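How to Document and Report an Incident Affecting a Religious Minority Community

Updated 06/05/2021

The guidance on this page is intended for pastors, lay leaders, local partners and family members who need to report harassment, detention, displacement or violence directed at a religious community. It sets out the procedure used by the Parsa Reporting Desk and its partner office in Bramau. Readers who are in immediate danger should move to a safe place before gathering any information.

Before You Begin

Decide who will act as the reporter. Each incident should have one reporter, who collects the accounts and remains the point of contact with the desk. Where two congregations are affected by the same event, each may name its own reporter, and the desk will join the files on receipt.

Obtain consent from every person whose account you intend to record. Consent may be spoken or written, but it must be given before the conversation begins. Explain where the account will be sent, who may read it, and whether a version of it may be published. A person may agree to one use and refuse another. Record the answer exactly as given.

For a child under 16, a parent or guardian must also consent. Children should not be interviewed alone, and they should not be asked to repeat an account they have already given to another organization.

Step 1: Record the Basic Facts

Write down the following as soon as it is safe to do so:

The date and time of the incident, and the calendar used
The village, district and province
The names of those affected, or initials if they prefer
The religious community to which they belong
What was said and done, in the order in which it took place
Who is believed to be responsible, and the grounds for that belief
Whether the police, a court or a local official has been informed

Keep what you saw apart from what you were told. "I saw the door had been forced" and "The neighbor told me the door was forced" are different statements and carry different weight in an asylum file or a parliamentary inquiry.

Step 2: Take Witness Accounts

Meet witnesses separately where possible. Use open questions such as "What happened next?" and allow pauses. Do not suggest a motive. If a witness believes that an attack was religious in nature, ask what was said or done that leads to this view, and record the words in the original language before translating them.

Hooman Bahrami, who reviews Persian-language submissions for the desk, asks that insults, slogans and legal terms be left untranslated, with an explanation in brackets.

Step 3: Gather Supporting Material

Useful material includes summonses, medical notes, eviction letters, threatening messages and photographs of damage. Copy both sides of every document. Save messages with the sender's number and the time visible. Do not crop, brighten or add marks to a photograph; send the original file and place your remarks in a separate note.

Step 4: Submit the Report

Reports are accepted through the Savier secure form or by hand at the Bramau office. Ordinary e-mail should not be used for names or locations. The form has five sections and takes some 6 hours to complete where several witnesses are involved. Work may be saved and resumed.

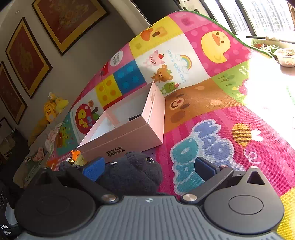

Gripper above a children's play mat.

After submission, the reporter receives a file number. Quote this number in all later correspondence and do not share it outside the group that gave consent.

Step 5: Follow Up

The desk will reply with questions or a confirmation. Cases accepted by the end of June are considered for the midyear summary prepared by Tipene Wihongi. Inclusion in the summary does not affect a request for legal or relief assistance, which must be made on the separate Rirnness form.

If circumstances change, send an addendum under the same file number. Releases from detention, new charges and changes of address should all be reported. A witness who wishes to withdraw an account may do so at any time before publication by informing the reporter or the desk directly.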